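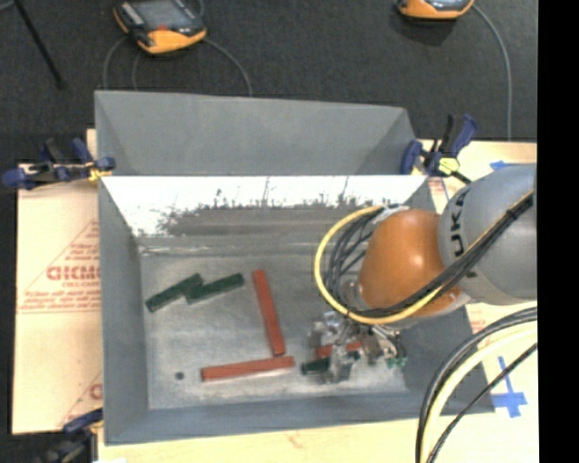 Gray sheet-metal bin on the wood bench, KUKA arm at right.

15 September 2020

Plaster, continued. Subject is still the slip molds for the Wekusel tile, which have been casting slow and uneven since we changed bags. Two questions: whether the new plaster (Jullberg) is different from the old one (Solladska) at the same water ratio, and whether our mixing is consistent enough to tell.

Background for anyone picking this up. The molds made in March were all Solladska, mixed at 70 parts water to 100 plaster by weight. They gave a good wall in 12 minutes and released without help. The molds made from Jullberg at the same ratio take longer to build the same wall, and the cast sticks at the two inside corners near the spare. First assumption was that the slip had drifted. Checked slip density and it is where it was. Pulled a cast from one of the March molds with the same slip, same session, and it came out normal. So the slip is cleared for now and the molds are suspect.

Setup

All batches on the small scale, tared with the bucket on. Water weighed first, 300 g each time. Plaster at 70 works out to 429 g. Also made one batch of each plaster at 75 (400 g of plaster) to see how sensitive the thing is. Four batches total, labeled S70, S75, J70, J75 in pencil on the back once firm. Pencil survives the dryer; the marker from last time did not.

Tap water, left standing in the covered bucket overnight so it was at room temperature. Read 21 C at the start. Did not measure the plaster itself, should have. The Jullberg bags are stored against the outside wall and the Solladska bag is under the stairs, and they may well not be at the same temperature first thing in the morning.

Mixing: sift by hand into still water, slake two minutes, then mix three minutes with the small paddle on the drill at the lowest trigger setting the tape stop allows. Poured into the ring forms on the glass plate, glass wiped with soap and buffed. Forms tapped on the bench to bring up air. Scraped level when the surface lost its shine.

Set behavior

S70 creamed normally, poured well, lost its shine at nine minutes from the end of mixing. S75 a little later, eleven minutes.

J70 was noticeably thinner at the pour than S70 with the same weights in the bucket. Lost its shine at 14 minutes. J75 at 17 and still soft to a thumbnail when S75 was already warm to the hand. The Jullberg sheet from Arriaga gives a recommended mixing time longer than ours. We have never changed our mixing time when changing plaster, because the time is written on the wall and everyone goes by the wall.

This is probably the larger part of the problem. An undermixed batch has coarser crystal growth and settles a bit before it sets, so the bottom of the form (the working face, on the glass) ends up denser than the back. That fits with slow casting at the face. It doesn't by itself explain the corners.

Drying

Rings out of the forms at one hour, stood on edge on the rack in the drying cabinet, 45 C, fan on. The cabinet thermometer and the loose probe disagree by three degrees, with the probe reading low. Went by the probe. Weighed morning and evening until two readings in a row agreed to a gram. S70 and S75 were down to constant weight first. J75 took one more day, as expected for the extra water. J70 took the same extra day as J75, which I did not expect. The top shelf is nearer the fan and J70 was on the bottom, so this may mean nothing. Next time rotate shelves at each weighing.

Absorption

Method: ring laid face down on wet sponge, sponge kept flooded to its top surface, timer started at contact. Lifted, blotted once with a damp cloth, weighed. Same ring, same position on the sponge each time.

Uptake at one minute, in grams:
S70 11
S75 14
J70 8
J75 11

Uptake at five minutes:
S70 24
S75 29
J70 19
J75 26

So J75 after five minutes is slightly ahead of S70, and at one minute it is level. If all we wanted was to get the old casting time back without touching the mixing, going to 75 with the Jullberg would come close. I don't want to do it that way. The 75 rings are softer. Scratch test with the brass stylus under a 200 g weight left a line on J75 that could be felt with a fingernail, a faint line on S75, and next to none on either 70. The tile has a sharp arris on the long side and that edge in the mold is what wears first.

Flipped J70 over and ran it back side down as a check on the settling idea. One minute 11, five minutes 23. That is close to S70 face down. Same ring, so the plaster is able to absorb properly and the face is where it is being lost. S70 flipped gave 11 and 25, no real difference between its two sides.

I redid the J70 face reading after drying it again, in case soap from the glass was the cause. It came back at 8 and 18. Then sanded half a millimeter off the face with the gray mesh, dried, repeated: 10 and 22. Soap skin could account for some of this, but the S70 ring was cast on the same glass with the same soap and shows nothing. Leaning toward settling.

Longer mix

Made one further batch, J70L, same weights, slake three minutes, mix five. Creamed properly this time and poured like S70. Lost its shine at ten minutes. Only the first two weighings are in, so no absorption numbers. Leave it in the cabinet, second shelf, labeled.

Do not lengthen the mix on the Solladska. I tried that in March for a different reason and it went off in the bucket before the second form was full.

Corners

Separate from the above, looked at the two sticking corners under the bench lamp with a loupe. Both have a thin glassy patch, darker than the rest of the mold face, running up from the floor of the cavity. The patch does not take a drop of water the way the surrounding plaster does; the drop sits for a few seconds. On the March molds the same corners are matte. My guess is mold soap pooling in the corner of the master and not getting buffed out. The master has been re-soaped by several people since then, some with the brush and some with the sponge. The sponge doesn't get into that corner. The brush gets in but leaves too much behind.

Wiped one patch with a cloth dampened with dilute vinegar, rinsed, put the mold back to dry. The other left alone for comparison. Vinegar attacks the face, so this is a diagnosis and should not become a habit.

Costs and stock

Solladska is back on the Arriaga list but with a delivery time attached. We have one part bag left, enough for the backup molds if nobody uses it for bats. Jullberg is cheaper by the bag and they will deliver 12 bags on one pallet. No reason to refuse it if J70L behaves. Opened bags to be rolled down and clipped; one of the Jullberg bags was standing open and has lumps at the top. Those lumps went into the trash and not into any of the batches here.

Scale check: the 200 g weight reads 200, the two together with the 100 read 300. Fine.

Open items

J70L absorption, both sides, once at constant weight. Use the same sponge.
Repeat J70 and J70L from a fresh bag with plaster temperature recorded. One ring each is not enough to hang a change on.
Cast a full Wekusel mold with the longer mix, old soaping method, then one with the corners of the master buffed out with a cotton swab. Change one thing at a time this time.
Check the cabinet probe in ice water and find out which of the two thermometers is wrong. If it is the probe, we have been drying hotter than we thought, and anything near 50 is too close for comfort with plaster.
Wall sheet: leave as it is until the repeats are in. When it changes it needs a separate line for each plaster.
Mold register currently stops at 26 and there are molds on the rack without numbers. Number them, and write the plaster type beside each one. Half of this would have been quicker to sort out if the register had said which bag each mold came from.

Slip bucket lid is cracked. Taped for now.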